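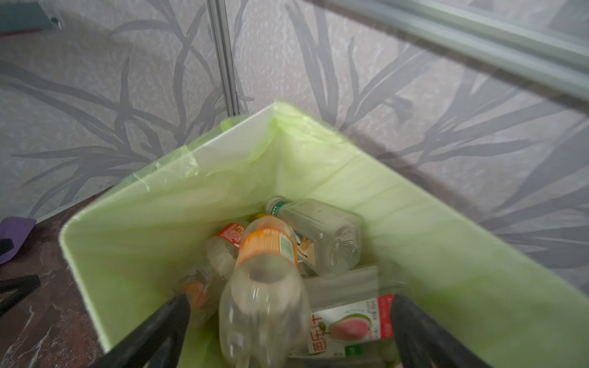 **Jytte Baldursdóttir**
*Data collection lead, Mindetti*

# Recording trash pickup episodes for a learned policy

Picking up trash is one of my favorite tasks to collect! It sounds like the dullest job in the house, and then you watch what a policy has to learn to get it right: find the item, come down at a sensible angle, close without crushing it too early, travel to the bin, clear the rim, let go. Everything you want from a manipulation dataset is in there, and the props are practically free.

This tutorial takes you from an empty session folder to 200 usable episodes with one arm, a two-finger gripper and a wrist camera. You should already have teleoperation working. If your leader arm still drifts, fix that first and come back, I'll wait.

## Before you start

You need:

- an arm you can teleoperate, with the wrist camera rigidly mounted
- a bin with an open top, plus liner bags
- drink bottles and cartons, the more kinds the better
- at least one object that is *not* trash and stays put
- a text file for notes (a spreadsheet is fine too)

Rinse the bottles and keep the labels on. Labels give the camera something to hold on to when a clear bottle is lying on a shiny floor, and a policy trained only on bare bottles will have a rough time in a real kitchen.

## Step 1: Set up the corner

Put the bin where the arm can reach straight down into it with room to spare. Fold the liner well over the rim and press it against the inside walls. A bag that balloons upward will catch a fingertip sooner or later, and then you get an episode of your robot wearing a bag.

Busy walls are fine. I used to hang plain sheets behind everything, until Kornél Katona pointed out that our policies fell apart the moment we took the sheets down. Now we leave patterns in view and change the background between sessions.

Then add your keep-out object. A flower pot works beautifully: it's bright, it has thin bits sticking out, and it should never end up in the bin.
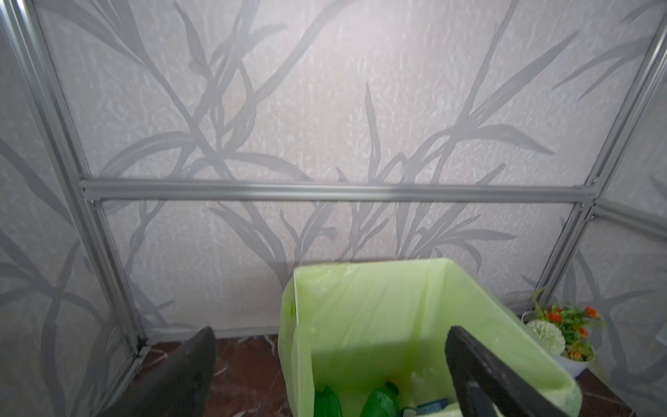
*Gripper open over the lined bin, flower pot in the back corner.*

## Step 2: Pick a start pose and vary it

Save one home pose with the fingers open and the bin in view. Before each episode, nudge the arm a little away from it. We use 8 start poses and cycle through them. Leobardo Solís wrote a small script called Rindari that reads out the next pose number, so the operator never has to look away from the arm. A sticky note does the same job.

## Step 3: Record

1. Place the item on the floor. Change its angle every time, and its distance from the bin too.
2. Start recording, then hold still for a moment so the first frames are clean.
3. Approach from above. Slow down for the last stretch - blur on the wrist camera is worst when you rush.
4. Close on the body of the bottle and lift straight up.
5. Carry it over the rim with clearance, open, and back away before you stop recording.

Let the bin fill up across a block of episodes before you empty it. The policy needs to see bins with things in them, bottles leaning on each other and cartons lying flat. If you empty it after every drop, you teach the robot that bins are always bare.

Keep the fumbles where the operator recovered. A second try at a slippery bottle is wonderful data! Throw away only the takes where somebody reached in or the recording dropped out.
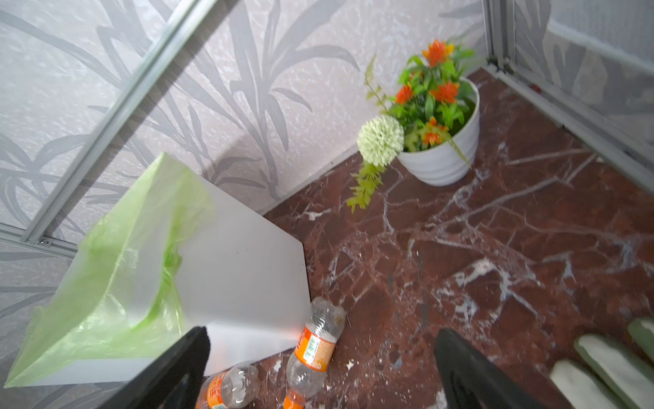

## Step 4: Label as you go

Write one line per episode, right after you stop. Ours has 4 fields: item type, start pose, outcome, remarks. Use a fixed set of words for the outcome (`success`, `recovered`, `missed`, `void`) and let the remarks be messy. "Bag snagged left finger" has saved me an afternoon of head scratching more than once.

## Step 5: Check a sample before you tear down

Play back a handful of episodes from the start, middle and end of the session while the props are still out. Look for:

- a camera that has slipped on its mount
- timestamps that don't line up with the joint data
- an item type you meant to cover and forgot
- a gripper value that never changes (check the cable)

If it all looks good, copy the folder to a second disk and start a short training run overnight. Even a weak first policy will show you which positions need more coverage, and that's your shopping list for the next session.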